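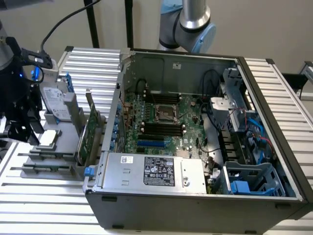
Anyone with a screwdriver and a free afternoon can turn a dead office tower into a better computer than the shops will sell you, and the only reason people don't is that they have been taught to be frightened of the lid. So wrote Lakshmi Rao, in reply to my column on laptop prices, and plenty of readers lined up behind her.

The great office tower swindle, and why I keep falling for it

By D. Chang
April
60 comments | 1850 shares

I would like Lakshmi Rao to be right. I have wanted her to be right for most of my adult life, and I have a garage shelf that shows how badly. There are three towers on it, a shoebox of memory sticks I can't identify, and a bag of screws which I'm fairly sure came out of something important.

She has a real point about the lid. Lay one of these old business machines on its side, take the panel off, and it's hard to stay frightened. Everything is big. The power supply is a plain silver box with a label telling you what it is. The drives sit in blue plastic carriers that practically ask to be pinched and pulled. The memory slots have little white latches at each end, and whoever picked the colours had decided that the bits you touch should be blue and the bits you leave alone should be grey, or near enough. Compare that with the last laptop I opened, where I found glue, a ribbon cable as thin as a lolly wrapper, and then a second ribbon cable that I had already torn.

My quarrel is with what comes after the lid. The salvage argument always gets told by people who are describing their best one. You hear about the tower picked up for next to nothing at a school clearance that now edits video. You don't hear about the one with the bare socket.

A bare socket is where a lot of these stories begin, if you buy from the places I buy from. The processor is the part that's small, easy to post and worth something on its own, so it leaves first. The seller writes "no CPU, otherwise complete" and you think, well, how hard can that be. You look up which chips fit. There are more of them than you expected, and some of them fit the socket and still won't start, depending on the version of the firmware on the board, and you can't find out the version of the firmware without starting it. I've spent whole evenings inside that circle. The forums are full of men who got out of it by having a spare processor in a drawer.

Then there are the shapes. People talk about desktop parts as if they were all Lego, and for a machine put together from boxed parts that's mostly fair. The corporate tower is a different animal. It was built to be bought by the pallet and serviced by a bloke with a trolley of identical spares, and it's very good at that. The power plug may be standard, or may only look it. The fan may be wired in an order somebody liked at the time. There's often a big black plastic shroud to steer the air about, and it fits that board, in that case, over that cooler. Change the cooler and you've got a shroud with nowhere to go. Leave it out and the fan spends its days howling. I don't know if anybody has measured the howl. My family has asked me to stop running it during dinner.

None of this is a scandal. It's ordinary engineering for an ordinary buyer, and that buyer was never going to be me. But it does take the shine off the claim that salvage is open to anyone. It's open to anyone who already has a shelf.

The money is where I get properly grumpy. The usual comparison sets a free tower against a gaming machine costing $3000, and naturally the free tower wins. Who was going to spend $3000? The person being talked to wants to pay bills, look at photos and have a kid do homework on it. The fair comparison is with a plain refurbished computer from a shop, tested and wiped, with a processor in it and a warranty. Against that, the free one starts to look dear. Last winter I kept the receipts, which I don't recommend to anybody who enjoys a hobby. Processor, second processor, thermal paste, a cable, a drive, a power adapter from Grumus that turned out to be for the other kind of board, postage on every one of them. I passed the price of the shop's machine before mine had made its first beep. Four of my evenings aren't in that figure, and neither is the petrol.

Lakshmi Rao's answer, when I put this to her, was that I'd learned something. I suppose I did. I learned which cable was wrong. I can't say I've used the knowledge.

She also said, more tellingly, that where her parents live in India there are streets of small shops where all this is just business. You bring in a board, they have the chip, it's fitted while you drink your tea. I've no trouble believing that, and I think it rather proves my side. What she's describing is a trade. There are people who do it all day, with drawers full of parts and the eye to know a good one, and they charge for it. We used to have a bit of that here. There was a shop called Skurnine two suburbs over from me, with a counter made out of filing cabinets and a bin of cables by the door at five dollars a handful. It shut, and it's a nail bar now. What replaced it was advice. Watch a video, have a go, be brave. That's a poor swap, and it lets a lot of people off the hook for the fact that there's no one left to pay.

The environmental case gets waved about as well, usually at the point where the money case is going badly. I accept the first half. A big steel case full of working metal and copper shouldn't go in a hole in the ground, and a machine kept going is a machine that doesn't have to be made. But kept going is doing a lot of work in that sentence. My three towers are not kept going. They've been saved from the tip and put on a shelf, and in a few years somebody (my daughter, most likely, and not in a good mood) will finish the journey for them. In the meantime I've had a small river of padded envelopes arrive from overseas. If the council's e-waste depot had taken all three on the day I got them, the copper would be a tap fitting by now.

There's the power bill too. An older tower running day and night as a file server in a cupboard, a thing I'm regularly told to do with mine, draws more than the dull little box you could buy to do the same job. How much more depends on the machine, and the people recommending it never seem to have put a meter on the wall socket. Put one on. They're cheap, and some libraries lend them out.

What would change my mind? A few boring things. Sellers could leave the processor in, or at least print the list of chips that will start the board as it stands. Offices getting rid of machines could stop stripping them and pass them on whole to somebody who does this for a living. I'd pay a fair fee to have a machine checked by a person who has seen a hundred of them, and I suspect plenty of the brave-with-a-screwdriver crowd would too, once their own shelf filled up.

And I'd like the enthusiasts to tell us about the failures in the same cheerful voice they use for the others. I went back through the replies to my laptop column and I found a lot of before and after. I found very little before and still before, though it must be sitting in every second garage in the country.

For what it's worth I haven't given up opening them. It's a pleasant thing to do with a wet afternoon. You get to see how somebody routed a cable, and where they ran out of room and bent a bracket around it. I blow the dust out of the slots and put the panel back on. I've just stopped telling my neighbours that it's a way to get a computer.

60 comments | 1850 shares

Related
Laptop prices: who is paying for the thin ones?
The printer that wanted a subscription
Your council's e-waste day, and what to ask before you load the car
Letters: in defence of the cable drawer
Do we need another box under the telly?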